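Workshop notebook, Drallumby, bench room
August 25, 2020
Entry by Maysoun Hattar. Copy to Marwan Hijazi.

Purpose of entry: condition and use of the light wood desks, ahead of the order for the second room in September.

The desks were supplied by Obeidat with a light wood finish and one round cable grommet in each top. The question put to this room was whether the same model should be ordered again or whether the Varkine bench should be considered in its place. The Varkine bench is heavier and has no grommet. It is also 116 dollars more per unit before delivery, and delivery to an upper floor is charged separately. The quotation is in the purchasing folder, behind the Obeidat invoice. Our present allocation for furniture is 2,780 dollars, which must also cover two lamps and the replacement of one chair.

Surface. The finish has held up acceptably. Cleaning has been done with a damp cloth and the Pestik cleaner at the dilution printed on our own instruction card. On one occasion in the spring the cleaner was applied undiluted and left a dull patch on the desk nearest the door. The patch was polished out the following week. Colleagues are again asked to measure the cleaner and not to pour it directly onto a desk.

Glare. Marwan noted that the overhead light reflects off the pale tops and is tiring during long periods of close work. I agree with this. A matte mat was tried for one week and withdrawn, as small items placed on it were difficult to slide and the corners would not lie flat. Lowering the overhead light and using a lamp from the side gave a better result. This arrangement should be written into the room sheet.

Grommets. The opening is well placed for a single monitor lead. It is not wide enough for a standard plug and a data cable to pass together once the gray ring is fitted. Where two cables are required, the second should be taken behind the desk to the wall outlet. Small parts have been lost through the opening on several occasions, and a tray fixed to the underside was agreed in principle. I have asked for a price. 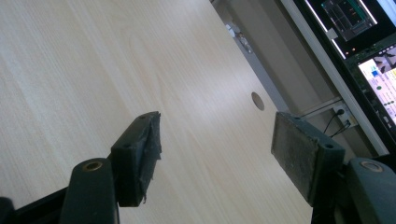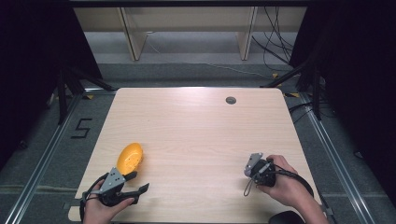

Layout. The present rule is that the desktop is cleared at the end of each session and that nothing is stored on it overnight. The rule has been kept reasonably well. The exceptions have mostly been notebooks and chargers. Marwan proposes a shallow shelf, 200 mm deep, mounted on the wall above monitor height, so that these have a place of their own. I have no objection, provided that the fixings avoid the wall outlets and the run of cable behind them. The position is to be marked in pencil and checked by a second person before drilling.

Height. The desks stand at 75 cm. This is satisfactory for seated work and too low for standing work of any length. Two colleagues have reported stiffness in the lower back after standing sessions. Raising blocks were discussed and I do not recommend them, since a raised desk moved noticeably under hand pressure when we tried it. If standing work is to continue in the second room, at least one adjustable desk should be included in the order. The supplier's catalog shows one with the same finish, but the position of the grommet is not stated and must be confirmed in writing.

Edges. The rounded corners are preferred by everyone who has worked here. The Varkine bench has square corners with a hard trim. I consider this a disadvantage in a narrow room where people pass behind one another.

Recommendation. Reorder the Obeidat desk in the existing size, with one adjustable unit if the allocation permits. The Varkine bench is not recommended at the present price.

Open items:
Under-desk tray, price awaited (Hattar)
Shelf position and fixings (Hijazi)
Room sheet, paragraph on lighting to be rewritten (Hattar)
Grommet position on adjustable desk, written confirmation (Hijazi)
Instruction card for the Pestik cleaner, reprint in larger type and mount by the sink

Marginal note, M. Hijazi: Agreed on all points except the chair. The existing chair can be repaired; the gas lift alone has failed and I have the part number. The amount saved should go toward the adjustable desk.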